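# Tamero (Steuerungssoftware)

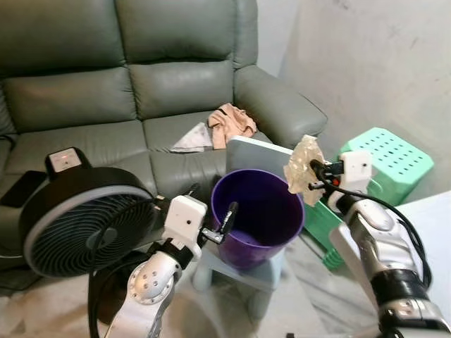
*Zweiarmiger Aufbau unter Tamero: linker Greifer in der Öffnung des Eimers, rechter Greifer mit durchsichtigem Plastikbeutel.*

**Tamero** ist eine Planungs- und Steuerungssoftware für zweiarmige Roboter, die in ganz normalen Wohnräumen aufräumen sollen. Ich pflege diesen Artikel in unserem Wiki, seit es die Software gibt, und schreibe ihn so, wie ich sie jemandem am Küchentisch erklären würde — wer es trockener mag, liest die Schnittstellenbeschreibung.

## Entstehung

Angefangen hat alles als Nebenprodukt von *Finel*, unserem alten Greifplaner. Finel konnte immer nur einen Arm auf einmal, und wenn zwei Arme denselben Eimer anfahren wollten, blieb einer stehen und wartete. Bimla Sandhu hat dann an einem langen Wochenende im Dezember den gemeinsamen Zeitplan für beide Arme geschrieben (ich war skeptisch, das gebe ich gern zu!), und aus diesem Zweig wurde Tamero.

## Aufbau

Die Wahrnehmung heißt *Candora* und verarbeitet unter anderem die Bilder der kleinen Kameras an den Handgelenken. Knautschige und durchsichtige Sachen sind ihr Lieblingsfeind: Eine klare Plastiktüte hat kaum eigene Farbe, die Kontur ändert sich bei jedem Griff, und dahinter schimmert der halbe Raum durch. Candora sucht deshalb nach Knicken und Glanzstellen und schätzt daraus eine grobe Hülle. Mein Trainingssatz dafür umfasst 3384 von Hand markierte Aufnahmen, und ja, das hat gedauert.

Darüber sitzt der Planer. Er rechnet in Abschnitten von 500 Millisekunden und verteilt die Rollen: Ein Arm darf im Behälter arbeiten, der andere hält mit seinem Gegenstand Abstand, bis die Öffnung freigegeben ist. Die Freigabe ist ein schlichtes Token, nichts Kluges — aber sie hat uns die meisten Zusammenstöße erspart.

## Testaufgaben

Geprüft wird mit der Sammlung *Katayama*, zurzeit 359 Aufgaben. Am häufigsten lasse ich die Eimeraufgaben laufen, gern mit Kleinkram auf dem Sofa im Hintergrund, etwa Tuch, Papier oder Telefon. Bei weichen Tüten liegt die Erfolgsquote in meinen Läufen bei knapp 70 Prozent, bei festen Gegenständen deutlich höher.

## Bekannte Probleme

- Dünne Folie bleibt nach dem Öffnen manchmal am Greiferfinger hängen, und Candora meldet sie trotzdem als abgelegt.
- Leichte Eimer verrutschen, wenn ein Finger den Rand streift. Die Position wird erst im nächsten Abschnitt neu geschätzt.
- Der alte Konfigurationsimport aus Finel vertauscht links und rechts, sobald die Armnamen fehlen. Bitte Namen immer eintragen!

Stand: 14.8.26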